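Getting a tablecloth to lie flat

I love a cloth on the snack table, and a good press makes all the difference! Wash it at 62 inches or 64, whatever your size, and pull it off the line while it's still a bit damp.

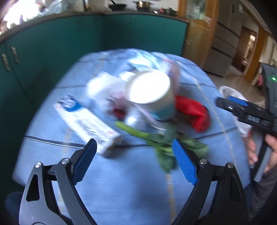 Iron from the middle outward, on the back first (prints stay brighter that way). Fold it in half, wrong side out, do both faces, then open it up and go over the crease lightly.
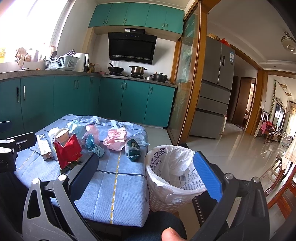
For storage, roll it around a cardboard tube instead of folding. Mine is 18 inches long, so I fold the cloth in quarters lengthwise first, and it comes out in November looking great!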